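Guvberg Glass Table: Product Review

Published by the Skasine Home Furnishings Service
25/03/2020

The Guvberg is sold as a side table for shared lounges and reception rooms. The Service bought one at the full price of 591 euros and kept it in regular use for six months, beginning in September.

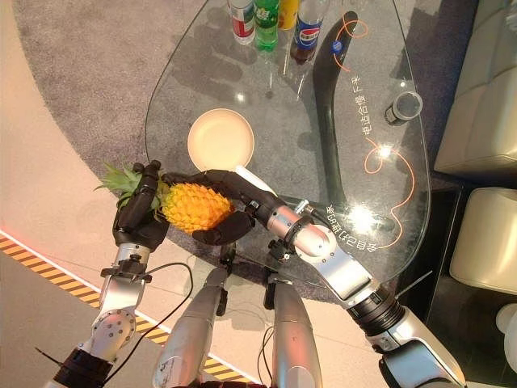
Furniture / Tables

Delivery was prompt, and the parts were well packed. Assembly calls for two people and took our staff three attempts, as the printed guide shows the base from one side only. The maker, Drellby, has been told of this and has promised a new guide.

The top is clear glass with a rounded outline, set on a dark, curved base. It suits a room where people need to walk past without catching a corner. Elaheh Ahmadpour, who led the review, found the table steady under normal loads but awkward to move, and advises lifting it with a second person at all times.
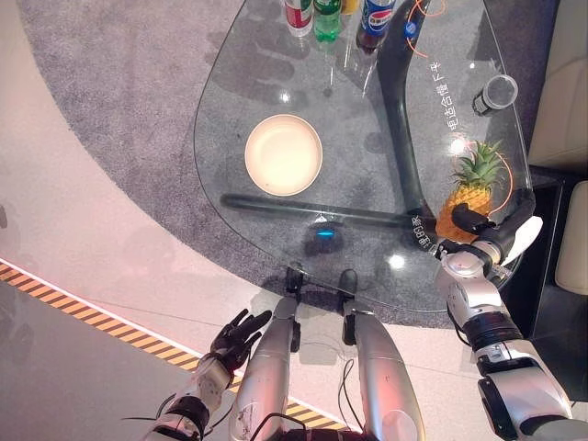
The glass top with a row of drink bottles.

Cleaning is the main drawback. Clear glass shows every fingerprint, and in a busy lounge the top had to be wiped several times a day. A plain damp cloth was enough — the spray sold with the table left streaks and is not worth the added cost.

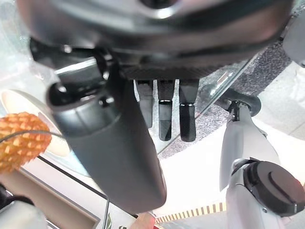 Spare parts can be ordered through Ots, the only listed dealer. A set of replacement pads reached us after 13 days. Vilho Mäkelä, who handled the order, noted that the dealer answered letters promptly but could not give a price for a new top.

The Service recommends the Guvberg for quiet reception rooms. Buyers fitting out a canteen or a family room should choose a table with a solid top.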